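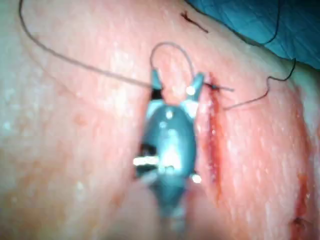

Page last changed: September, 17:40

Notebook > Hardware > Storage

Moving the household archive to a Gosidis two-bay unit

For several years the files belonging to this household were kept on a collection of external drives in a desk drawer. The arrangement was adequate while the collection was small. It ceased to be adequate in the spring, when one of the older drives began to take several minutes to appear on the desktop and then disappeared again during a copy. No files were lost on that occasion, but it was decided that a more orderly system should be put in place before the winter.

The requirements were modest. The new unit had to hold two drives, with each keeping a full copy of the other's contents. It had to be quiet enough to stand on a shelf in the study, and it had to be reachable from both the desktop machine and the laptop without additional software. A budget was set and, with one small exception noted further on, it was observed.

Three units were considered. The first, from Zunia, was the least expensive and had the better set of sockets at the rear, but its drive trays are held by screws and the whole case must be opened to replace a disk. The second was withdrawn from sale while the matter was still under consideration. The third, the Gosidis, costs more than the Zunia and is slightly deeper, and its trays slide out from the front without tools. The Gosidis was chosen on that ground, and was ordered from a dealer in Foltness who had it in stock.

Installation was straightforward. The printed guide is brief and assumes that the drives are already blank, which mine were not. Readers in the same position should note that the unit will refuse to build a mirrored pair until both disks have been wiped through its own settings page, and that the message shown at that stage refers only to an "unsuitable volume". Once this had been done the pair was prepared overnight and was ready for use by the following morning.

The transfer of the files took considerably longer than expected. The large video files moved at a satisfactory pace. The photographs and scanned letters, of which there are over 2000, did not. Small files have always been slow to copy across a home network, and the unit's modest processor does not help. I would advise anyone with a similar collection to connect the old drive directly to the socket on the front of the unit and to start the copy from the settings page. I adopted this method halfway through and regret not having done so at the beginning.

Noise is acceptable. The fan runs at its lowest setting for most of the day and cannot be heard from the desk. The disks themselves can be heard when they wake, and the shelf appears to make this worse — a folded piece of felt beneath the feet has improved matters. The indicator lights are very bright. They may be dimmed, but the setting returns to full brightness whenever the unit is restarted, and I have reported this to the maker.

The exception to the budget was a network cable. The one supplied is short, and a longer one had to be bought to reach the router in the hall.

A mirrored pair is not a backup, and correspondents have been right to remind me of it. A third copy is therefore kept on a separate drive at my sister's house and is exchanged when we visit. The old drives have been kept for the present. They will be wiped and passed on once the new arrangement has been through a full winter.

A note on the settings in use, including the schedule for disk checks, will be added to this page when I have had time to write it up properly.

Comments (3)

Nhàn Triệu
Thank you for the remark about the "unsuitable volume" message. I had assumed that one of my disks was faulty and was about to send it back. Did you leave the sleep timer at its standard setting?

Author
I extended it. The disks were waking too often during the evening.

Thái
I have the Zunia and the screws are as tedious as you suggest, although I have only needed to open it once. Mine is also slow with small files, so I doubt that the Gosidis is unusual in this respect.

Recent entries
Labelling cables in a small study
Replacing the laptop battery
Which scanned letters to keep as PDF
A quieter fan for the desktop machine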